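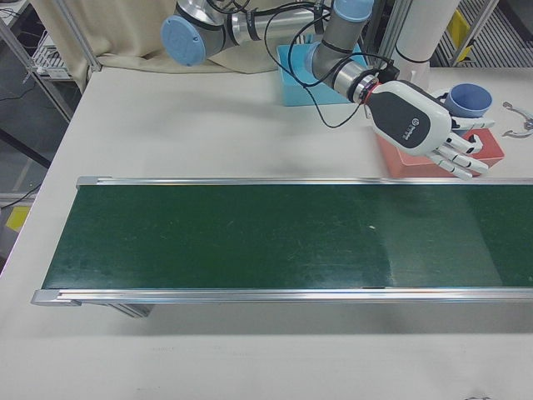 Why do some towns gain jobs while others a short drive away lose them?

Most of the difference comes down to what a town already has when an employer comes looking: people with suitable skills, land that can be built on, a road or railway worth the name, and a council that answers its letters. Luck plays its part too, and we shall try to be fair to luck in this chapter, though it is a hard thing to measure and an even harder thing to plan for.

Chapter 3
Work, Wages and Place

Let us begin with Gastden, a market town that will keep us company for a good many pages. For two generations its largest employer was Unnithan, a maker of shoe leather, and at its busiest the firm had 1,000 people on its books. If you grew up in Gastden you either worked at Unnithan, married somebody who did, or sold them their lunch. When the tannery closed one June, the loss spread well beyond its gates. The bakery on the corner cut its hours, the bus company dropped the early service, and two of the three public houses on Mill Lane were up for sale by the spring.

Economists call this the multiplier, and you will meet it properly in the second section. For now it is enough to picture a wage being spent, and then the same money being spent again by the person who received it, a little of it leaking out of the town each time (to the supermarket's head office, say, or to a holiday by the sea). Take the first wage away and all the later spending goes with it.
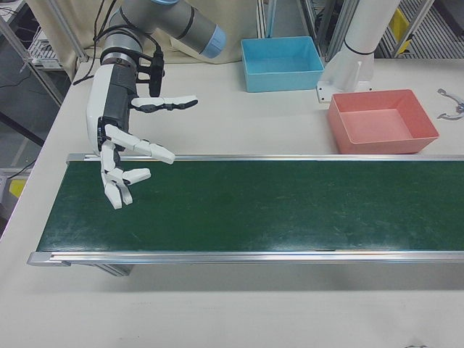
The town's recovery, when it came, was slow and rather patchy. A packaging firm called Vona took over part of the old site and hired 137 people in its first year. Drallix, which makes fittings for kitchens, followed with 203 more. Add the two together and you have 340 jobs, a welcome number, though still a long way short of what had gone. You may like to keep that sum in mind when you next read a cheerful headline about new employment, and to ask what the figure was before.

Nor were they the same jobs. Geetha Chettiar, who studied the town's payrolls for her thesis, found that the new posts paid better on average but asked for certificates that few former tannery hands possessed. Many of the posts went to people who drove in from elsewhere and drove home again with their wages. Her colleague Parisa Ahmadpour took a kinder view, pointing out that even a commuter buys petrol and a sandwich, and that the evening classes at the college had filled up for the first time in years. We shall look at both arguments, and at the tables behind them, once we have settled what we mean by a local labour market and where its edges lie.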